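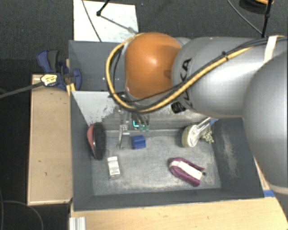
5.3 Cable snagging during bin picks

Figure 4. Bin cell during the Giltar trials. The yellow cable loops round the orange joint and passes under it, close above the gripper.

The most costly fault in the whole study was not in the grasp planner. It was the cable. In March we logged 2,431 pick attempts at the Grunumport site, and 46 of them ended in a protective stop. We first put these down to bad depth readings near the bin walls. Wrong, as the joint torque logs showed later. In 23 of the stops the torque on the wrist rose well before the finger got near any object, always on picks close to a wall and always with the wrist turned far round.

Cause: slack. The yellow and black lines are tied together part way along the arm (Fig. 4) and the loop below that has to be long enough for full wrist travel. At low approach angles the loop drops beside the gripper, catches on the top of the bin wall and goes tight. Twice the arm carried on long enough to shift the bin, clamp and all. After that every object pose was off and the next few picks were meaningless, we have left them out of Table 3.

Whitlock, our motion planner, had no model of the cable at all. Collision checks covered the arm, gripper and bin walls only. So a path could be "clear" and still drag the loop over the edge.

Two changes were made. First, wrist rotation was capped for any grasp near a wall, which loses some good grasps on thin items stood on edge. Second, Babar Shaikh added a rough capsule round the loop in the collision model, sized by hand. Crude but it works for most poses. A repeat of the 20 worst paths gave no stops, though the capsule is to big for the back corners and the planner now refuses some picks there outright.

We did not test a shorter loop. The Skundis cell has its lines routed differently and is not comparible. Operators should still stay outside the guard while the arm is live, as a snagged line can let go suddenly.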